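**Flundidar workshop posts notes on its two-arm towel folder, and advises against building one to save time**

12 August 2020 – Flundidar, a shared workshop with 12 members, today released build notes for Clotari, a home-built pair of robot arms that folds small towels. The workshop makes no claim that the machine is ready for anybody's laundry room.

Clotari was started in January, after several members had watched one too many videos of robots doing housework at triple speed. The notes give all times at normal speed. A good fold takes seven minutes. A person does it in a few seconds.
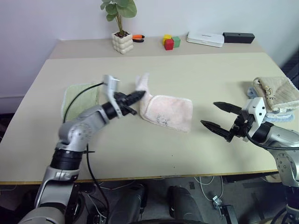

Most of the work has gone into picking up a single corner. Terry cloth bunches, slides and hides its own edges, and a method that does well on one towel may do badly on the next. With the pink towel, the left arm pinches a corner and raises it into a peak while the right arm's gripper stays open. Plenty of demonstration videos cut away at about that point. The Flundidar notes treat a raised corner as the start of the job and don't score it as a success.

Out of 120 recorded attempts, the workshop counts 20 as folds it would put in a cupboard. Members argued over whether to include the near misses and decided to leave them out. The full list is in the notes, including the runs stopped by hand.
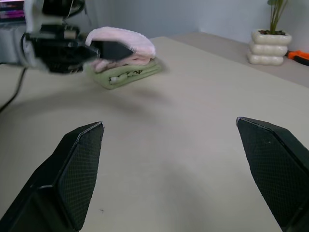 Stacking is a separate problem, and the notes are no kinder about it. A towel that was folded well can lose its shape on the way to the pile. The control software, called Lucero, plans each move from camera views and has a habit of being sure of itself when it shouldn't be. An earlier version, Milov, was slower but easier to fix, and some members would still go back to it.

The workshop doesn't plan to sell Clotari or offer a kit. Parts lists, wiring diagrams and the complete attempt log are free to read at the workshop during open hours, and paper copies can be had for the cost of printing. Readers who find errors in the log are asked to report them at the front desk.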